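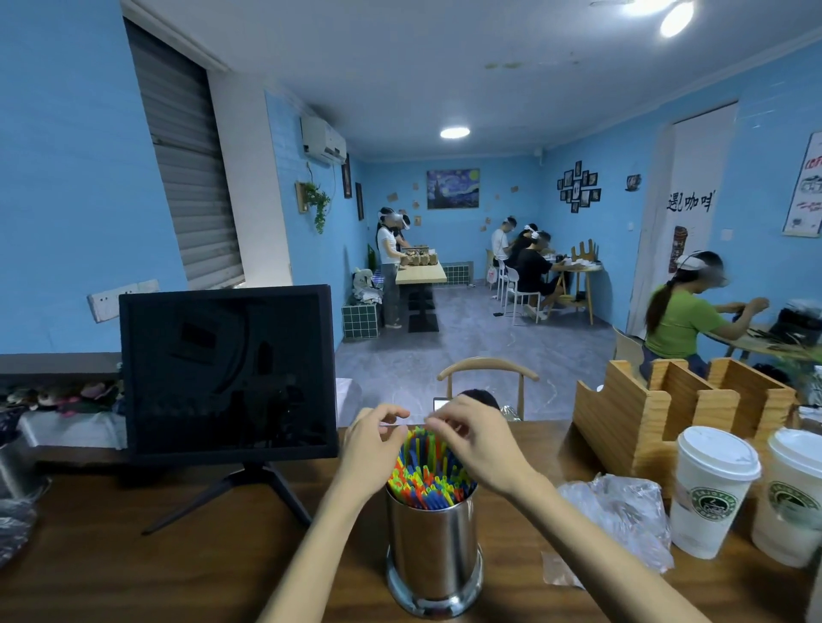 Straw container on the counter, steel, straws standing upright

Straws packed too tight in steel holder, how to restock?
Asked in Small Cafe Equipment, viewed 1321 times

We keep loose straws upright in a round stainless container on a wooden counter. Mixed colors. When it is full, pulling one straw lifts two or three others, and people end up touching the tops of straws they don't take. Is there a standard fill level? Also, is it OK to top up over old stock?

2 answers

Answer 1 (accepted), score 16
Fill by fit, not by count. Tilt the container slightly. If the straws don't shift at all, it is overfilled. Take out a handful and test again until one straw slides free by itself.
Don't top up. Let it run down, remove what is left, wash and dry the container, put the new straws in first and the old ones back at the outside edge. Handle them by the middle, with clean hands or gloves.
If customers serve themselves, check your local health code. Many require wrapped straws or a dispenser that releases one at a time.
Edit: fixed the order of steps.

Answer 2, score 0
We switched to a Plirkow dispenser in April. Jams with bendy straws. Fine with straight ones.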